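Tidying Station Automation at Todutska: Frequently Asked Questions

Last updated 16/02/2018

This page is for staff of the Todutska site. It covers the bedroom station, where plush toys are picked from the bed into a basket. Questions about pay grades go to the Tapia office.

What does the robot do?

It handles one task: pick a soft toy from the bed, place it in the white basket, repeat. It does not make beds or move furniture.

Which toys are in the current set?

Plush fruit only. Banana, orange and durian shapes were chosen for their different outlines and fabrics.

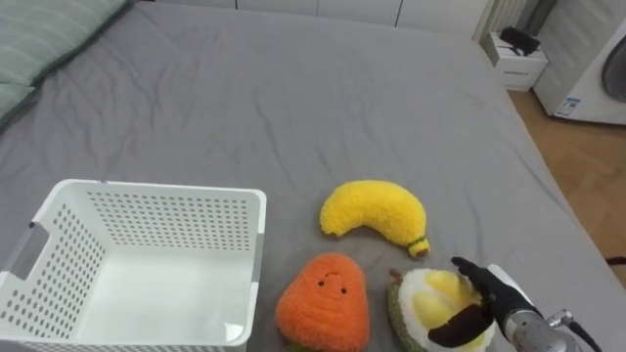 Does a shift still need an operator?

Yes. Each station has one operator per shift. The shift runs 72 cycles, with a pause after every 24. The operator lays out the toys, starts the cycle and records the result in Gaver, our logging tool.

What happens to the staff who used to tidy by hand?

Of the 35 people on the Trornadgate housekeeping roster, 22 have been retrained as station operators. The others remain on manual rounds. No contract hours were changed by the move.

What counts as a completed pick?

The toy must be inside the basket with the hand fully clear. A toy resting on the rim is logged as a miss. Toys may touch each other or lean on the basket wall.

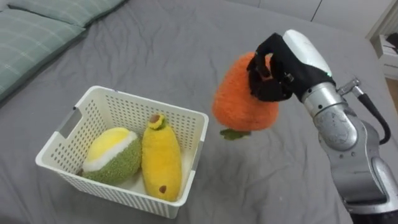
Can I reach in to straighten a toy?

Only when the arm is stopped and the station light is off. Use the pause control first – the stop button is for emergencies and requires a full restart. Wrinkles in the sheet are acceptable and do not need to be smoothed between cycles.

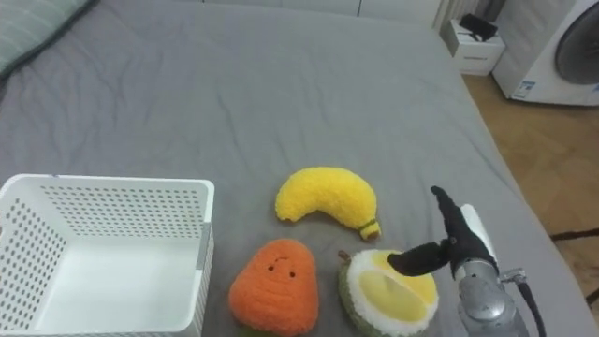 Operators who paused a cycle should enter code P in Gaver. Leave the result field blank; the shift lead fills it in.

Is operator performance measured?

Cycle results are stored by station. They are not linked to individual staff numbers and are not used in reviews.

Who moves the cables?

Technicians only. Report a cable in the walkway to the shift lead and keep clear of the robot's side of the bed until it has been moved. 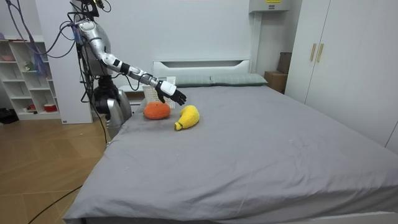
Bedroom station, Todutska: arm over the bed, with plush orange and banana.

Can I go back to manual rounds?

Yes. Apply through the Tapia office before the next roster is issued. Operator training stays on your record – you will not have to repeat it if you return.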